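A visit to the robot laboratory in Rirkow

On Thursday our evening class in applied mechanics went by train to Rirkow, to see the laboratory of the firm Dovhaniuk. The building was put up in 1897 as a spinning mill, and you still enter by the old weighing room. We were eight persons, all on time, and at 9.30 we received coffee and a paper badge.

I had expected big machines. The first hour was however spent in front of screens, where the group presented its method, called Turgate. A robot arm must learn to take hold of an object and put it in another place. For this the researchers make many attempts in simulation, on a computer-made table, and only later they try the same on the real arm. The special point of Turgate is the moment before the fingers close. The program looks once more through the camera near the gripper, and if the object stands too far to one side, it corrects the hand first.

They were open about the results. In the last series there were 179 attempts with objects of plain shape, and the share of good grasps was 80 per cent with the additional look. Without it the number was clearly lower, but they did not want to give it to us before the article is printed. Most failures come with tall objects, which tip over when one finger touches them earlier than the other.

One of us asked why the simulated things have so little colour. The answer was that in this series the shape is to be learned, and that printed patterns come in a later one, together with the partner Visitz.
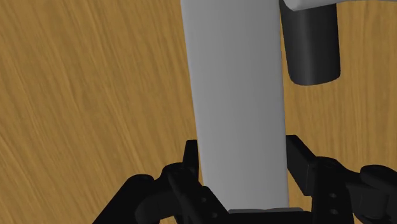 Simulated grasp: the pale grey object between the two finger pads of the gripper.

After the lunch (soup, very good) we saw the real arm in the hall behind. It moves slower than I thought, and it is also louder. We could stand behind a yellow line and ask questions until 14.00.

For those who want to go: the laboratory receives groups again in January. Please write to them early, and take a warm jacket, the hall is not heated.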